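3.2. El suelo de madera y la percepción del paso del tiempo en la vivienda

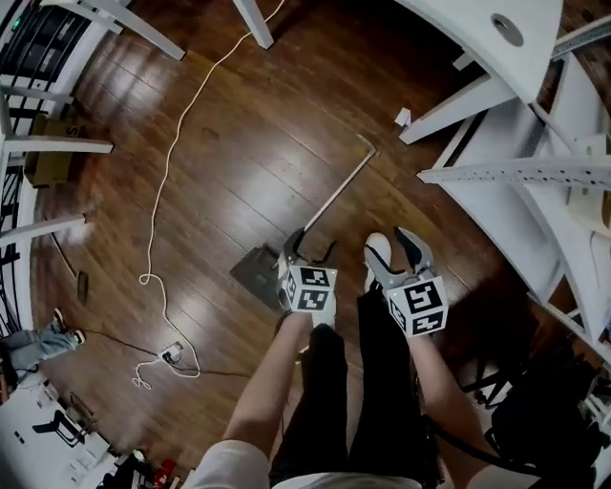
Figura 4. Suelo de madera dura de tono marrón oscuro.

Cuando empezamos a conversar con los habitantes del barrio de Cenholm, pensábamos que nos hablarían sobre todo de las ventanas, de la luz, del ruido de la calle en julio, y nos llevamos la grata sorpresa de que casi todos acababan hablándonos del suelo. Lo barren, lo enceran, lo oyen crujir de noche, y con los años le toman un cariño que pocas veces se concede a una pared. En varias de las entrevistas apareció además una preferencia muy marcada por las maderas oscuras, como la de la figura 4, a las que se atribuye un carácter «de casa de siempre», aun cuando el edificio sea reciente. Nos pareció una asociación digna de estudio, y a ella dedicamos este apartado.

El cuestionario se repartió en 200 viviendas, repartidas entre Cenholm y la vecina Kuruc, y se completó con dos rondas de conversación abierta, bastante más largas de lo que habíamos previsto (y que agradecemos de corazón a quienes nos recibieron, a menudo con café). A cada hogar se le pidió que describiera su suelo con sus propias palabras, sin ofrecerle ninguna lista de adjetivos. Los términos recogidos se agruparon después en dos familias: los que aluden al tacto y los que aluden al recuerdo. La segunda resultó más nutrida en las casas con madera oscura, mientras que en las de baldosa predominaba claramente la primera.

Conviene ser prudentes con esta diferencia. Las viviendas con suelo de madera de Kuruc son, en general, las más antiguas, y es muy posible que el recuerdo se apegue a la casa entera y el suelo solo le preste su nombre. Tampoco hemos podido separar el efecto del color y el del sonido -- varios vecinos mencionaban ambas cosas en la misma frase --, de modo que dejamos la cuestión abierta hasta el apartado 3.3, donde se analizan las respuestas sobre el crujido y las alfombras.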